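Try out our tabletop practice kit - testers wanted

Groltell is looking for people to take part in the first outside trial of Olness, our practice kit for two-handed robots. It runs entirely on a computer, so you don't need to own a robot or live anywhere near one.

Olness gives you a virtual table, a pair of arms and a set of small household jobs. You steer the hands, try the job, and save your attempt. The saved attempts can then be used to teach a robot how to do the same sort of thing by itself. We've been using it in our own office since April and we love it, but we know every shortcut and every odd menu by now. We need fresh eyes!

Most of the jobs are about plates, fruit and moving things from one place to another. They sound simple. Getting a hand to the right angle beside a lemon on a plate is a lovely little puzzle, and people get quite hooked on it. 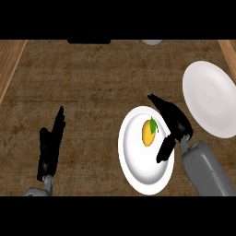

Each tester will get the full kit for the length of the trial, plus a short guide written by our partners at Srisuk. We ask for 5 sessions from you, at times that suit you, and a few notes after each one. Rude notes are fine. If the controls feel wrong or the guide makes no sense, please say so in plain words.

You'll need a fairly recent computer, a decent internet connection and some patience with unfinished software - it does still crash now and then. Experience with robots is welcome but you can easily manage without it. We'd be especially glad to hear from left-handed people, teachers, and anyone who hasn't played a video game in years.

There are 7 places in the first group, and testers are paid £200 once their last set of notes is in. You must be 18 or over. A second group will follow at our Plamomdale office for those who would like to join in person.

To apply, send a few lines about yourself to Tsion Negussie, who is running the trial, using the contact form on this site. Please put "Olness trial" in the subject box. No CV needed.

Closing date: 04/07/2023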